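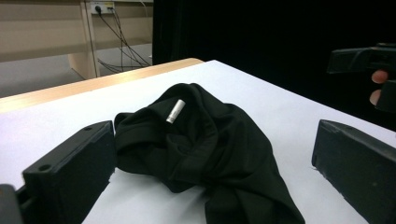
Last updated: Aug 10, 2018

Odthorpe clothing scheme says one garment is enough. Not everyone who hands out clothes agrees

A plan to sort the town's donated clothing by its labels will go ahead next month, despite doubts from people who will have to do the sorting.

Under the scheme, run by the reuse firm Breven, every garment handed in at the Brinkmann Road depot will be checked for its sewn-in tag before anything else is done with it. Clothes with a tag will go to the shop rails or to families on the depot's list. Clothes without one will be baled and sold for rags.

Breven says this will speed things up and put an end to arguments over what is fit to wear. Its leaflet, which went through letterboxes last week, promises "a clear answer for every item". It does not say who came up with the rule, or whether it was tried anywhere first.

The trouble is easy to see in a garment like the black one at the top of this page. It has a small white tag, and against dark cloth the tag is hard to miss. On that count it passes. But a crumpled heap of black fabric tells a sorter very little else. Whether it is a jumper or a cardigan, a child's size or an adult's, and whether there is a hole under one of those folds, can only be settled by picking it up and shaking it out. By then, say the doubters, the sorter has done most of the work the tag was supposed to save.

Hajar Bouzid has sorted clothes at the depot since 2004 and has asked Breven to think again.

"People cut their labels out. They itch," she said. "I cut them out of my own things. So a good wool coat goes for rags and a worn-out T-shirt goes on the rail, and we're meant to call that quicker?"

She is also unhappy about the time allowed. Sorters will be expected to get through 700 items in a shift, a figure Breven has printed on a sheet by the depot door. Ms Bouzid said the sheet did not mention socks, which come in by the sackful and hardly ever have a tag at all.

Duarte Cunha, who is managing the change for Breven, said the tag check was "a first look, that's all" and that sorters would still be free to use their own judgement. Asked how that fitted with the leaflet, which says untagged clothes will be baled "in every case", he said the wording might be looked at before the next print run.

He said the firm had put over 1000 items through the new system in February at its Tostanine warehouse and had been pleased with the outcome. He could not say how many of them had been baled, or how many of those could have been worn. A written report exists — Mr Cunha confirmed as much — but it has not been shared with the depot, and a request from this website to see it was turned down.

The money side is no clearer. Breven keeps what it earns from rags, while takings from the shop rails are split with the town. Mr Cunha said this had played no part in drawing up the rule.

For now, householders are being asked to leave labels in, to turn clothes the right way out and to fold them before they go in the bag. Ms Bouzid has her own view on the last of these. Things arrive squashed however neatly they were packed, she said, and black clothes are the worst for it, as you can miss a stain completely unless you take them to the window.

Shoes, bedding and curtains are not covered by the new rule. The depot will be shut for 2 days before the change so that the tables can be moved, and bags should not be left outside the gate during that time.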